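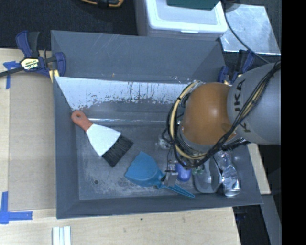
Working next to the arm: tips from our packing room

When the robot arm came to our workshop in May, most of us thought the work would become less. It became different. The arm picks and sorts, and we prepare, tidy and check. These are the habits that helped us at Usau, and I think they are useful in any small workshop that does the same step.

Clean the bin before the shift, and do it by hand. A hand brush with a good row of bristles and a plastic scoop are enough. Brush from the far wall toward you, then go along the ridges, where dust likes to stay. Stop the arm first and wait until the light on the cabinet changes. Ye-rin Joo made this our first rule and she still repeats it every Thursday.

Clamp everything that must not move. Before, if a bin slid a little, your hands corrected it and you did not even notice. The arm does not correct. We put a bar clamp on each side and try them with a push in the morning. If you use old clamps, look at the pads, they become hard with the years.

Mark positions with blue tape. Put it at the corners, in an L or a cross, so a person on the next shift can set a panel back in the same place. Change the tape when the edges curl. Do not write on it with a wet marker, the ink goes everywhere.

Keep a scratched bin if it is still strong. We have replaced only 4 so far, and from 532 orders in the first month not one came back because of a scratched bin.

Learn which things are difficult. Shiny and transparent packaging gave us the most stops. We now put these pieces in last, with space between them, and Ladi Chukwu keeps a list on the wall of the ones that are better to pick by hand.

Tie the cables and look at them. I check the ties with my fingers when the power is off – it takes less time than making the tea.

Change the person who watches. Watching is more tiring than packing, this was a surprise for me. Nkechi Adeyemi used to pack all day and had pain in her wrist. Now the wrist is better, but she says her eyes are tired by lunch. We change places every hour, and nobody watches alone after four in the afternoon.

Write down the stops. One line is enough: the time, the object, what you did. Our notebook has nine full pages and the supplier reads it when he visits.

Hatice Aydoğan, packing room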